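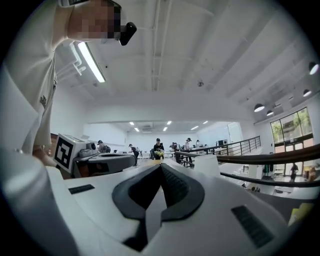

Figure 3. The large room at Prado, with beams and ducts left exposed below a white ceiling.

4.2 What hangs overhead

The third of our sites, the Prado building, was the one the participants liked best and could describe least. Asked to sketch the large room from memory, they drew tables, doors, the place where the good chairs are kept, and in one case a detailed plan of the route to the kettle. The upper half of the paper was usually left blank. When the interviewer (Ruddock) pointed this out, the usual reply was that the ceiling was white.

It is. So are the walls, as Figure 3 shows, and so are the long beams and ducts that cross the room on the diagonal as one looks down it. A white pipe runs beside the hanging fluorescent tube and bends along the ceiling. Near the middle is a small dome-shaped device, and towards the left a small round sensor. None of these things is hidden. They have been made white, or came white, and in the view of people who spend whole days beneath them this amounts to the same thing as being absent.

We call this the whitened ceiling, a term Adeyemi proposed in our first project meeting and the rest of us failed to improve on. It differs from the suspended ceiling discussed in 4.1, where tiles conceal the services and everybody knows that there is something up there, generally on account of a stain. It also differs from the showpiece ceiling of the Bodidero site, where the ducts had been picked out in orange and visitors were invited to admire them. The Prado ceiling conceals nothing and shows off nothing. It asks for the sort of attention one gives to the terms and conditions.

Recall and correction

Of the 16 people interviewed at Prado, most had worked in the large room since the refurbishment in April. Each was asked to describe it while sitting in the small meeting room next door, and was then walked back in and asked to look up. The transcripts of this second stage are short and rather repetitive. "Oh" is the most frequent opening. One participant, who had spoken for a long time about the calmness of the room and its lack of clutter, looked up, said "Right, well, there's all that", and asked whether the first part of the interview could be done again. It could not.

We had expected people to revise their opinion of the room after looking. Hardly any did. The same participant decided on reflection that the room was still calm and that the pipes were "calm pipes". Another held that beams do not count as clutter if they are holding something up, and on being told that we did not know whether these particular ones were, said that they looked as though they took it seriously. A third preferred the room with his head down and went back to his table.

This loyalty deserves some explanation. Participants spoke warmly of the brightness of the large room, and several put it down to the lighting. Pressed further, they were vague about which lighting. The fluorescent tube, a kind of fitting which had been roundly abused in interviews at the other two sites, was mentioned by name only once at Prado, and then as something the speaker assumed had been got rid of. It seems likely that white surfaces on every side were doing a good deal of the work for which people thanked the lamps. Godoy, who trained as a lighting designer, wishes it recorded that she said so in the proposal.

The vocabulary of ceilings

Part of the difficulty is that people do not have the words. The talk collected below table height is rich and often very exact; participants could distinguish at length between a shelf, a ledge and a place to put things. Above head height the language thins out. Beams were called beams, bars, girders, rails and, by one person, rafters, said with a rising tone as if to see whether we would object. Ducts were "the air stuff". The bending pipe attracted more guesses than anything else in the room: water, heating, cables, sprinklers, and "something from before". We did not settle the matter, and nothing in our argument turns on it, though it has been raised by both reviewers.

The small fittings fared worse. The dome near the centre was taken by some for a camera, by others for a smoke alarm, and by a few for a device that supplied the wireless network, in which role it was blamed for a good many things. The round sensor off to the left was hardly taken for anything. Once noticed it was assumed to be in charge of the lights, and one participant waved at it. Whatever the fittings do, the stories about them matter, as people had begun to act on them. At least one table was said to be unpopular through being "under the camera", by people who could not afterwards say where in the ceiling the camera was.

We find this more telling than a misreading of a wall would be. A wall can be walked up to. A ceiling is inspected from a distance, with the neck at an angle that discourages follow-up questions, and so a wrong idea about it can last as long as the lease.

Cost, briefly

The decision to leave the services exposed is commonly put down to taste. Ulloa's interview with the fit-out contractor, Bimwood, suggests a plainer history. A suspended ceiling had been drawn, priced and admired. It would also have lowered the room by 40 centimetres, and the tenants had been promised height. The ceiling was therefore left as it stood and the saving was moved to the floor budget, where it vanished. The words "industrial character" appear in the project papers for the first time after this decision, and quite often from then on.

The contractor's view of white was practical. It was already being used on the walls, there was plenty of it, and any colour would have meant choosing which things overhead deserved it. A drawing survives from the designers, Rundik, in which the ducts are pale green and the beams are left alone. It is an attractive drawing. Gaete has asked for a copy to put up in his office, which has tiles.

Limits of the Prado material

Two cautions are needed. First, our interviews took place during working hours, when people were busy with what was on the tables, and a person leaning over a job cannot fairly be blamed for not knowing the route of a pipe. A room like this one is used looking down. We tried holding a few interviews with participants lying on mats, an approach which has been fruitful in studies of bedrooms and which here produced mainly remarks about the mats.

Secondly, the interviewers are not exempt. Our own field notes on the large room ran to more than 2000 words before any of us mentioned a duct, and the first to do so spelled it wrongly. The site survey form, which we had designed ourselves and were proud of, gave a full page to flooring and a single line to "ceiling (colour)". The line had been filled in, correctly, and we had moved on. The revised form is given in Appendix B and now has space for beams, ducts, pipes, lamps and small round things of unknown purpose. The last of these headings was meant as a placeholder, but it has proved the most used and we have kept it.

In the next section we return to Bodidero, where the ducts are orange and every participant could draw them, most of them adding that they wished they could not.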